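Search questions, tags, users

Wiping cell: gripper keeps losing grip on the cloth after a few runs, is it the finger pads or the settings?

Posted by dirine_bench, 20/04/2025

We have one arm on a white-topped table doing spill wiping. It picks up a microfibre cloth, comes down from the upper right of the spill and drags across. Black gripper, with a bracket on top. The arm itself is fine. The trouble is the grip.

For the first 30 runs after I clean the finger pads it holds the cloth well. After that the cloth starts creeping out during the drag, and by run 50 it is left behind on the table. The supplier (Trukstead) tells me to replace the pads every month. I don't believe a monthly pad change is needed on a machine that lifts a piece of cloth, and I notice they are the ones selling the pads.

What I've done so far: wiped the pads with a damp rag, raised grip force from 50 to 70 per cent, slowed the drag. The force change made no difference I could measure. I test with coffee and with milky tea, and the coffee seems worse, though I wouldn't swear to it.
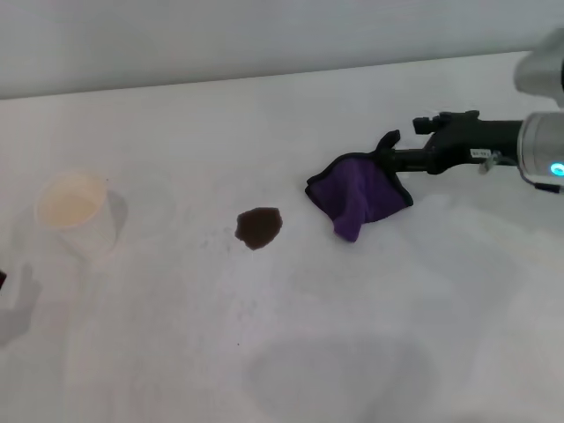
Does a higher grip force stop a cloth slipping out of the fingers?

Only up to a point. Once the cloth is squashed flat between the pads, more force adds very little, and if the pads have a film on them the cloth will slide whatever you set.

So that's as far as my own reading got me. What I want to know is whether anyone has run one of these for months on the same pads, and what they clean them with. Please don't send me the manual, I've read it.

Hala Metwally

I look after a cell much like yours, and I'd leave the force alone. Put it back to 50. All you are doing at 70 is wearing the pads and warming the motor.

Two things to check before you spend money.

First, the cloths. If they go through a wash with fabric softener, stop that. Softener leaves a coating on the fibres and it ends up on the pads. We had this exact fault, slipping at run 30 or so one week and run 50 the next, and it went away when we changed to plain detergent. I can't prove the softener did all of it, as we cleaned the pads properly at the same time.

Second, how you clean the pads. A damp rag spreads sugar and milk fat about. Use warm water with a drop of washing-up liquid, then a clean wet cloth, then let them dry before you close the fingers. Take the pads off to do it if yours unscrew. Keep water well away from any connector on the gripper body. Check the pad maker's sheet before using anything stronger, some rubbers go hard with alcohol.

Also look at where the fingers take the cloth. If they pinch a single layer near a hem, one side of the pad sits on the thick bit and the other side hardly touches. Take it further in, or fold the cloth so there's an even thickness across the whole pad.

Our current pads have done 681 runs. They look tatty and they hold. I'd want to see a worn pad before I paid for a monthly change.

agudelo_two

just buy new pads, they cost less than your time. had the same with an Evitz gripper, new pads, fixed

dirine_bench

New pads would "fix" mine as well, for 30 runs. So does cleaning them. That tells me nothing about wear.

Hala, the cloths do go in with softener, it's the general wash. I've put the force back to 50 and pulled a batch out to wash separately. I'm not convinced yet but it costs nothing to try. The pinch point is close to a hem too, so I'll change one thing at a time and do that second.

Hala Metwally

Do it in that order, and write down the run where it first creeps. Dropping the cloth is too late to be a useful number.

Related

Gripper fingers don't close evenly after pad change
Trukstead service plan: worth it for one arm?
How do you teach a pick point on a folded cloth?
Wrist cable rubbing on the bracket
Arm stops with a force limit error when wiping towards the table edge
Agudelo pads on an Evitz gripper, do they fit?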